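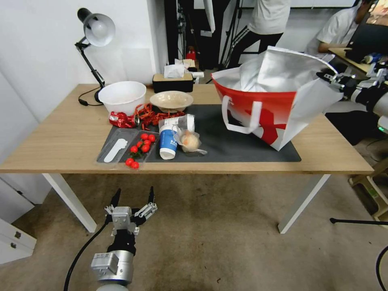

Giltberg launches the Ekari lunch table hire set in Donville

DONVILLE, 2nd January. Happy new year from all of us at Giltberg! I've been itching to share this one since October, when we first let a few local offices have a go with it, and now I finally can. From today you can hire the Ekari set, our kit for putting a shared lunch out on an ordinary table and getting it all packed away again afterwards.

I write most of these announcements myself, so forgive me if I get carried away. I do love a good packed lunch.

What you get

Each Ekari set has a big insulated carrier bag, a dark grey table mat, divided trays, paper cups, one large white bowl for the middle of the table and a couple of smaller dishes. Everything apart from the bowl fits inside the bag with room left over for the food (the bowl goes on top, or under your arm, which is how I carry mine).

The mat is my favourite bit. Most of the places we deliver to are eating off desks and worktables, the sort with a lamp at one end and a box of tissues at the other, and people don't fancy putting their lunch straight down on those. Roll the mat out and you've got a place for the food and a place for everything else. It wipes clean with a damp cloth and rolls up when you're done.

The bag is red and white outside and silvery inside, and it's properly roomy. We went back and forth with the maker over the handles for weeks, as the first ones dug into your fingers something rotten. The new ones are wider and I can get from our shop to the top of Mill Hill without swapping hands!

How the autumn trial went

We sent out 140 lunches during the trial, all within walking distance of the shop, and I went along to plenty of them with a notebook. The setting out was never a problem. People are very good at getting food onto a table. Clearing up was where things got sticky, with cups going over and trays left behind under paperwork, and more than one perfectly good bun heading for the bin when it could have gone home with someone.

So we changed a few things. The bag now opens wide at the top, so you can stand it at the end of the table, or on the floor beside you, and load it from there. We've also put a one-page packing guide in every set, which I'll give you the short version of:

1. Deal with the cups first. A paper cup tips over the moment you reach past it, so empty them, stack them and get them out of the way.

2. Rescue the good stuff. Cherry tomatoes still in their tray, a bun that's in its bag, anything someone will be glad of at four o'clock. Check along the edge of the tray for runaway tomatoes, and keep the spoon with the tray or you'll be hunting for it next time.
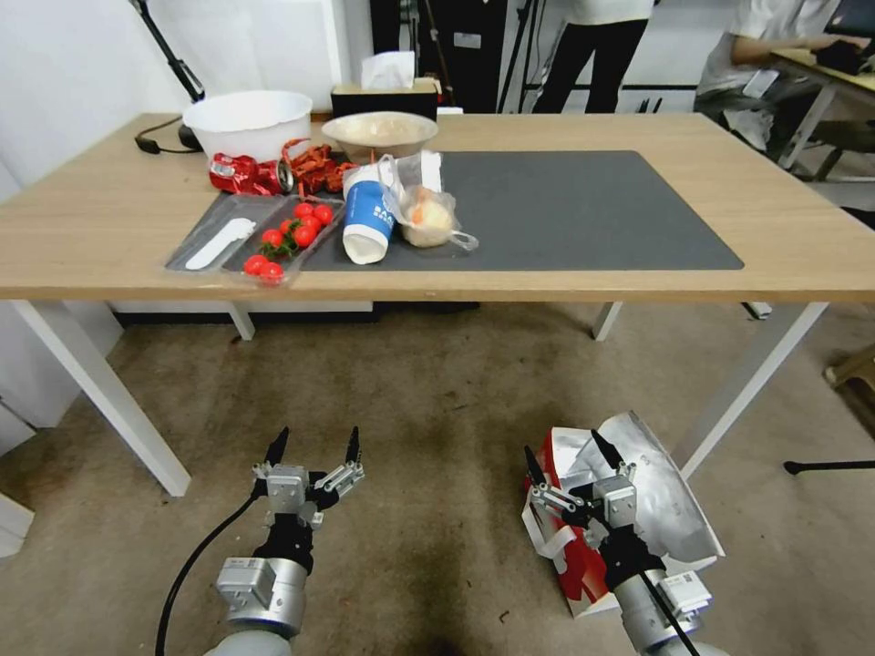 3. Scrape and stack the dishes. Anything half eaten goes in the food caddy, then the small dishes go in the bag and the big bowl waits till last.

4. Wipe the mat while it's still flat, then roll it from the short end.

5. Fold the top of the bag over and leave it by the door for us.

What it costs and how to book

Hire is by the day, and one set will see to a table of up to 5 people. You can order it empty and fill it with your own food, or we'll fill it for you with a Giltberg lunch. We've got two fillings to begin with, a hot one and a cold one, and the cold one comes with cherry tomatoes because I would have had a mutiny on my hands otherwise.

Collection is free anywhere in Donville. If you're out past the ring road, give us a ring first and we'll see what we can do. The sets can be booked at the shop counter or by phone, and we need to hear from you by the afternoon before.

A word about Nomura

Nomura, the print studio two doors down from us, let us try version after version of the packing guide on their own lunch table, and they've printed the finished one as well. We've had 800 copies done, so there are plenty going spare. Pop in and take one even if you're not hiring a set. It works just as well with your own bits and pieces.

About Giltberg

Giltberg is an independent lunch shop and caterer in Donville. We make food for offices, workshops and studios, and we hire out tableware for small gatherings. Press enquiries are welcome at the shop during opening hours, and we'll happily put the kettle on.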